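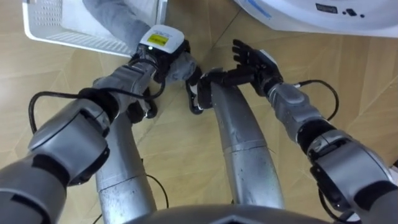
2 min read

Grabbing a piece of cloth is the easy bit. Knowing what you've grabbed is where the software earns its keep, and it's the part that gets Chantelle Van Wyk talking with both hands.

Van Wyk leads the planning team at Clastel, which is teaching a humanoid to deal with cloth and baskets. A mug has a shape you can store in a file. Grey fabric draped over the rim of a white basket has a new shape every time you touch it, and half of it is hidden behind the robot's own wrist!

The team's planner, Funemora, copes by guessing. It keeps up to 40 rough versions of the cloth in memory, nudges each one forward as the arm moves, then throws out the ones that no longer match the view from the head. I watched it on a monitor and it's lovely - a cloud of ghostly folds that thins out as the hand lifts.

Then there's the question of the other hand. Early versions moved both arms together and tangled them. Now the left can hold its grip while the right stays open until the planner finds an edge worth going after. A separate layer, Venter, checks every proposed path against the legs and feet as well, which matters a lot when you're working this close to your own shins.

Van Wyk's favourite change is a small one. In November the team let the controller pause for 300 milliseconds after each grip, so the cloth could settle before the next guess. In the next 200 trials, dropped corners fell by nearly half.

Next up is fabric with sleeves. "Sleeves are horrible," she says, grinning, and goes back to her logs.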